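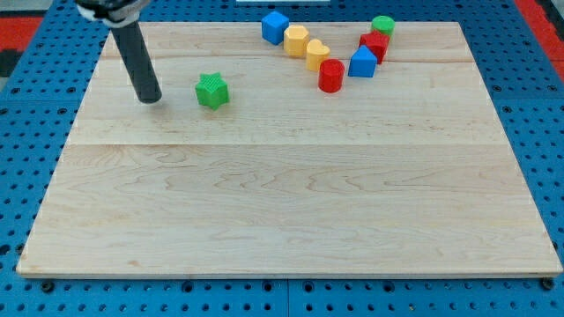 Un grand plateau en bois pour les blocs de formes

Publié le 09/04/2019 dans Atelier et rangement

Je cherchais depuis l'automne une surface correcte pour poser les blocs de formes. Le panneau perforé bleu du plan de travail est pratique pour accrocher des choses, mais dès qu'on veut poser une petite pièce debout, elle tombe à cheval sur un trou. Un cube s'en sort. Une étoile posée sur la tranche, beaucoup moins bien.

J'ai d'abord essayé un tapis de découpe, puis un dessous de plat en liège, puis une chute de contreplaqué. Le tapis gondolait. Le liège laissait des miettes partout. Le contreplaqué aurait fait l'affaire si je l'avais poncé, ce que je n'ai pas fait, et j'ai récolté deux échardes dans la même semaine. J'ai fini par commander un vrai plateau chez Clerdale, qui vend des panneaux massifs à la coupe.

Le plateau

Il mesure 93 cm sur 62, pour 20 mm d'épaisseur. Le vendeur l'annonce en érable. Je n'ai pas les compétences pour vérifier, mais la teinte correspond : un bois pâle, entre crème et miel. Sur la moitié basse, celle qui est devant moi quand je travaille, le veinage est plus agité, avec des traînées sombres et des lignes qui tournent. J'ai hésité à le retourner pour avoir la partie calme de mon côté. Je l'ai laissé comme ça, les dessins du bois ne me gênent pas.

Le panneau est fait de planches collées. Le joint principal traverse le plateau en ligne droite, au milieu, et on en voit un autre, plus discret, vers le fond. Au toucher, je ne sens ni l'un ni l'autre. Il y a des gens qui n'aiment pas voir les joints et qui demandent une planche d'un seul tenant ; à cette largeur, il faut y mettre le prix, et le risque qu'elle se voile est plus grand. Je m'en passe très bien.

Le bord avant a un petit chanfrein, un peu plus foncé que le reste. C'était une option à cocher sur la commande. Je la recommande à ceux qui posent les avant-bras sur la table pendant longtemps. Sans chanfrein, une arête de bois dur finit par marquer la peau.

La livraison

Le carton est arrivé avec un coin enfoncé. Le plateau, lui, n'avait rien, Clerdale met une cornière de mousse à chaque angle. Par contre il n'y avait aucune notice, juste un bon de livraison et un sachet de silice. Il m'a fallu leur écrire pour savoir si la face était brute ou déjà traitée. Réponse le lendemain : brute, poncée au grain 180.

Je l'ai laissé deux jours à plat dans la pièce avant d'y toucher, surélevé par quatre tasseaux pour que l'air passe dessous. Un menuisier vous dirait sans doute une semaine. J'avais envie de m'en servir.

La finition

J'ai repassé toute la face au grain 240, dans le sens du fil, en insistant sur les zones où le veinage tourne et où la fibre relève facilement. Ensuite un chiffon à peine humide, une nuit de séchage, et un dernier passage très léger au 320.

Pour l'huile, j'ai pris la Justby incolore. J'avais fait des essais au dos avec deux produits. L'autre jaunissait nettement, et je voulais garder un fond clair pour que les couleurs des blocs ressortent. La Justby fonce un peu le bois à l'application, puis ça s'atténue en séchant. Une couche fine, on attend un quart d'heure, on essuie tout ce qui n'est pas entré. J'en ai passé deux. L'odeur reste trois jours, il vaut mieux pouvoir ouvrir la fenêtre.

Je rappelle pour les chiffons : on les étale à plat dehors pour les faire sécher, ou on les met dans l'eau avant de les jeter. Un chiffon imbibé d'huile siccative roulé en boule peut chauffer tout seul et prendre feu.

Un point que j'avais mal prévu, c'est le glissement. Un plateau lisse posé sur un panneau perforé se déplace au moindre coup de coude. J'ai collé dessous des patins en silicone de chez Bekow, un à chaque coin et un au centre. Avec ceux des coins seulement, il bougeait déjà beaucoup moins, mais il sonnait creux quand on posait une pièce au milieu. Celui du centre a réglé le bruit.

Les blocs

Les blocs viennent d'un lot Saraç. Il y a des formes simples, comme le cube bleu, et d'autres plus tarabiscotées, comme l'étoile verte. Le cube est d'un bleu brillant qui accroche la lumière sur le dessus. L'étoile est tout en stries fines, sur le dessus comme sur les côtés, et elle se retrouve au toucher sans regarder.

C'est d'ailleurs l'étoile qui m'a poussé à changer de surface. Je l'aime bien debout, une pointe vers le haut, et elle n'a pas beaucoup d'appui dans cette position. Sur un support plat et stable, on peut la laisser un peu de travers et passer à autre chose.

Pour la place, le calcul est vite fait. Les blocs groupés vers le fond n'occupent qu'une petite partie du plateau, et tout le devant reste libre pour poser une pièce à part, la tourner, la comparer à une autre. Avec le liège, je devais empiler, donc désempiler, donc perdre le fil.

Comment je les dispose

J'ai essayé plusieurs façons de faire. Par couleur, c'est joli et ça ne sert à rien dans mon cas, je cherche toujours une forme. En ligne le long du bord du fond, c'est lisible, mais il suffit d'attraper une pièce au milieu pour faire tomber ses voisines. Maintenant je les laisse en groupe lâche, en diagonale, du milieu vers la droite, assez serrées, certaines se touchent presque. La pièce dont je m'occupe est isolée sur la gauche.

Si vous êtes gaucher, faites l'inverse. Le principe reste de ne pas avoir à passer le bras au-dessus du groupe pour atteindre la zone libre.

Pour le rangement, j'utilise toujours la même boîte à compartiments. Le plateau reste en place, il est trop encombrant pour être sorti et rentré chaque jour. Cela condamne une bonne partie du plan de travail et c'est le principal défaut de l'installation. Les trous qui se trouvent dessous sont perdus aussi. J'ai déplacé les crochets sur le côté.

Entretien

Un coup de chiffon microfibre sec presque tous les jours. Quand il y a une trace, chiffon humide bien essoré, puis chiffon sec aussitôt. Pas de produit ménager, pas d'éponge qui gratte. Je pense repasser une couche d'huile en septembre, avant de rallumer le chauffage. L'air sec de l'hiver tire sur les joints de colle et je préfère que le bois soit nourri à ce moment-là.

J'ai déjà une marque, au fond à droite, sous un tournevis tombé de haut. Je l'ai fait remonter avec un linge humide et la pointe du fer à repasser, en quelques secondes, avant de huiler. Ça marche sur bois brut. Sur bois huilé, il faut reponcer la zone d'abord.

Ce que je changerais

Je prendrais la même taille en longueur et quelques centimètres de moins en profondeur. Le fond du plateau est un peu loin quand on travaille assis, et je me lève pour attraper les blocs les plus éloignés. Je demanderais aussi le chanfrein sur les quatre côtés. Pour l'épaisseur, 20 mm suffisent largement à cet usage et le plateau se porte encore sans aide.

On m'a demandé en commentaire du billet précédent si un plateau de table premier prix ne ferait pas aussi bien. Pour poser des blocs, sans doute. J'en ai eu un, blanc et brillant, et les reflets de la lampe me fatiguaient au bout d'une heure. Le bois huilé est mat, c'est plus reposant. À chacun de voir selon son éclairage.

La prochaine fois je parlerai de la boîte à compartiments, dont une charnière a lâché et que j'essaie de réparer avec une bande de cuir.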